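The man who smelled 231 bottles of perfume

He asks me to leave his name out, on the grounds that he still has to drink in the same pub. Until last November he was a trading standards officer, and he spent 11 years of that career being lied to by people selling perfume.

"It was mostly perfume," he says. "I'd hoped for watches. A colleague got watches."

The case he is best known for, in the small circle where such things are known, began with a complaint about a bottle of Sundier bought from a stall at Ferrand market. The customer said it had taken the varnish off her dressing table. She brought the drawer front in with her on the bus, wrapped in a towel, and put it on his desk.

"I thought, well, that's evidence," he says. "I had nowhere to put it. It lived behind the photocopier until the trial."

The stall led to a lock-up, and the lock-up led to a haulage firm called Makuris, whose only lorry had failed its MOT. Inside were 231 bottles, all of which had to be listed, opened and sniffed. Why sniffed? He looks at me with some pity.

"You have to say in court that you examined them. The barrister asks how. You don't want to say you looked at the boxes."

I ask what they smelled of.

"Pear drops, and then nothing at all for a week. My wife burned a lasagne and I told her it was lovely." 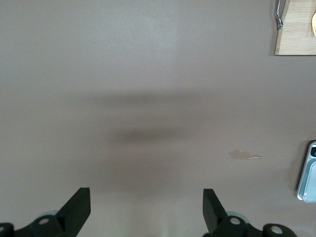
The stallholder's solicitor told the court at the time that his client had bought the stock in good faith from a man in a car park, and had taken the absence of a receipt as a sign of modern thinking. The magistrates retired for less time than it takes to boil an egg. His client got a suspended sentence of up to two years, depending which local paper you read, and a bill for the drawer.

"He was perfectly pleasant about it," says the retired officer. "Sent a card. I had to declare the card."

Did it stop the trade? He stirs his tea for a bit. Within a month there was a new stall, same pitch, selling something called Wultura for Men at a price that included batteries.

"I never did find out what the batteries were for."

He does talks now, for 30 quid and a sandwich, usually to people who have bought a fake and would like him to say it's real. They bring it in their handbags and wait until the end. He says he can't smell them any more, so he reads the label and hands it back.

"If they've spelled Paris right, I tell them to enjoy it."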